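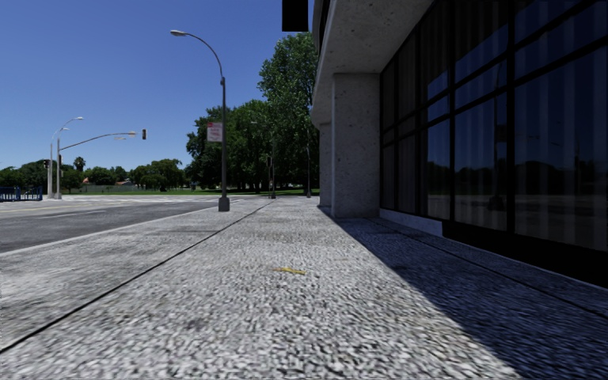 Camera trials for the sidewalk robot, June

The second round of controller and camera comparisons is now complete. Two cameras were considered, the Vondico and the older Kassa unit, each run through the same simulated street with the same controller settings. Eldana Jemal prepared the routes at Uldale and reviewed the logs.

The sidewalk beside the glass-fronted building remains the most useful test location. The building's shadow has a soft edge across the concrete, and the Kassa model marked that edge as a curb on 12 runs out of 611. The Vondico model did so far less often – although it was slower to settle when passing from sun into shade. Dark glass with faint reflections was difficult for both.

A single yellow leaf on the pavement is treated as passable by the present controller. I would like that setting kept.

Arm trials are postponed until the mount arrives from Trerkstead. Exposure settings for both cameras will be posted separately.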